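Board Night at the Bench: the Gallery

I've been meaning to put these up for ages, and now it's 2025-03-02 and I finally sat down with a coffee and did it! This page is for everyone who keeps asking what we get up to with old control boards in Brakthorpe. Mostly it's plugs, wires and white boxes, plus a lot of squinting at tiny pin headers (bring your reading glasses, I mean it).

The boards came in a job lot from Prulteck, 35 of them for 86 dollars, so I'm not too scared of ruining one. I like the green ones best, all those little parts packed in like a tiny city.

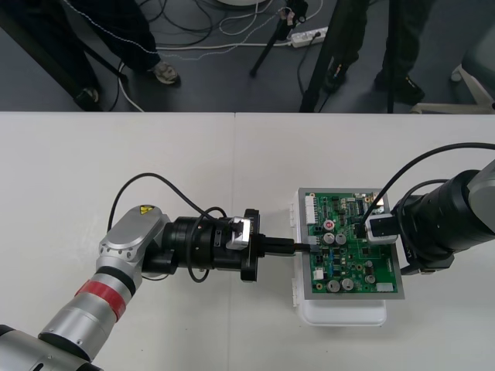
Green board on its white box, both times.

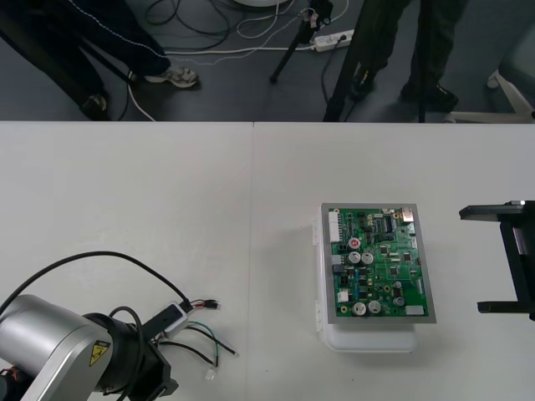 My wiring habits are terrible and I'm trying to fix them before May, when we start on the Sadum kits. I used to let everything pile up in one drawer, then spend half the evening pulling knots apart. Now I spread the leads out on the table first, the way the thin wires are in the second picture, with the red and black pair and its little black plug up top and the green one lower down. It takes up a ton of space, but I can see each end! Next on my list is labels. I ordered a roll of 500 from Mkhize, and I'll add more pictures once they're stuck on.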